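From: Mostafa Sqalli
To: Kandness robotics club list
Date: 2019-05-10
Subject: Re: Shop aisle challenge, where are we?

Hi all,

Answers to the questions from the last message. I've cut the parts that only concern the room booking.

> Are we still using the full aisle, or has it gone back to the
> small table version? Our group has only practised on the table.

Full aisle. The rules for the June round at Clestetlow say two shelving units facing each other and bottles on more than one level. The low shelf is where most of our points go missing, so please give it the most practice time. 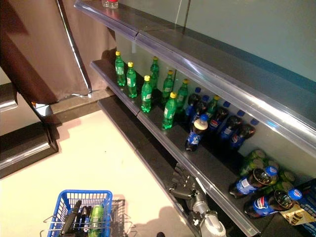
Reaching for the lower shelf, basket in its rack on the left.

> What's the time limit now, and does a can count the same as a bottle?

The limit is 800 seconds for the whole run, up from last year. A can counts the same as a bottle if it ends up in the basket. Crushed cans score zero. Özkan's group has been trying 85 and 90 per cent grip on the practice cans and would like a second group to repeat the test before we settle on a number.

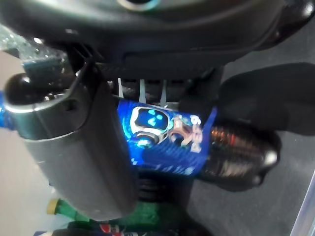

Please write down the grip setting with every attempt, even the bad ones. Half the log sheets from last month have that column blank and we can't use them. The blank sheets are in the Kultatier folder on the shared drive.

> Do we have to move the basket too? I thought a person did that.

The robot does it. Both hands go to the handles, and the judges want the fingers around both before anything is lifted. It's worth 80 points, more than any single item, so don't leave it to the end of a session when everyone is packing up.

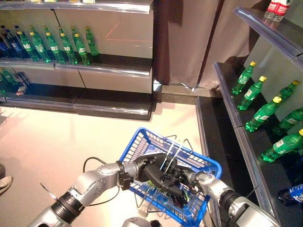 Spotters should stay beside the aisle during a run and keep one hand near the stop button. If you need to fix a bottle, call it out, wait for the operator to answer, then step in.

I still need two people to learn the scoring sheet. Reply to me off list if you can do it.

Mostafa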